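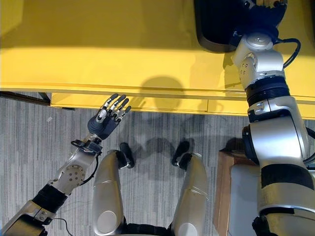
*Fig. 1. Left hand open near the front edge of the yellow table.*

**Civano: progress report to the Lai fund, period ending June**

Work in the period concentrated on the stock-return task at the Itiddale room: items are taken from a plastic bin and set on open shelving, or moved the other way. The question agreed with the fund is whether a two-armed humanoid can do this at a standard a small shop or a household would accept. At present it can do parts of it.

**1. Status against plan**

The plan called for 100 logged transfers per item class. Cartons have reached 100. Shoe-shaped parts stand at 75. Cookware has not been started as a scored class, and no result is claimed for it in this period.

A transfer is scored as complete when the item is released in the target area, upright or flat as specified, with no contact from an operator. Of the 75 transfers with shoe-shaped parts, 13 needed an operator. Most of those were dropped during the turn between bin and shelf.

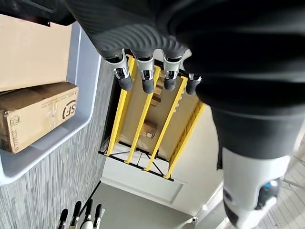

*Fig. 2. Wrist view: two cartons in the bin, two small boxes on the rack.*

**2. Cartons**

Cartons are the easier class. Flat faces give the fingers a predictable contact, and printed text or tape on the outside has had no measurable effect on the grasp. The remaining trouble is in the bin. When two cartons lie close together, the hand needs space beside the rim that is not always there, and the planner then backs out and tries again from the other side. Cycle time suffers more than completion.
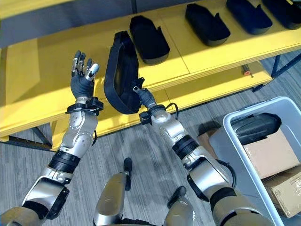 R. Hallemeier
Technical lead, Civano – Brorwood

**3. Shoe-shaped parts**

The parts are long, black and raised at the rim. Two grasps are in use. The edge grasp is quick but lets the part rotate. The wrap grasp holds better and costs time, and it cannot be used when a part lies flat on the shelf with its neighbors close by. We switched the default to the edge grasp in May and added a slower wrist turn. Drops fell afterward, though the sample is too small to report as a rate.

Spacing along the shelf is acceptable. Orientation is less so: parts placed toward the far end tend to land a few degrees off the row.
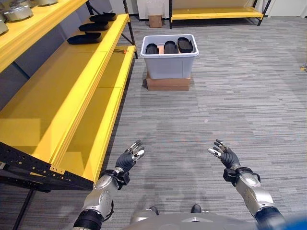

*Fig. 3. Three shoe soles upright in the bin, three on the middle shelf, metal pots above.*

**4. Assessment**

For shop-floor restocking of boxed goods, the present system could be tried outside Itiddale with an operator in attendance. For household tidying it is not ready. Mixed shelves, where tools and cookware share space with the target items, are still outside the scored protocol.

**5. Next period**

- Complete the remaining shoe-shaped transfers.
- Open the cookware class, starting with 4 trial sessions before any scoring.
- Repeat the carton set with the bin raised off the floor.
- Send the revised drop log to the fund with the August cost statement.

Spending is within budget. The one item carried over is the replacement finger set, ordered in May and not yet delivered.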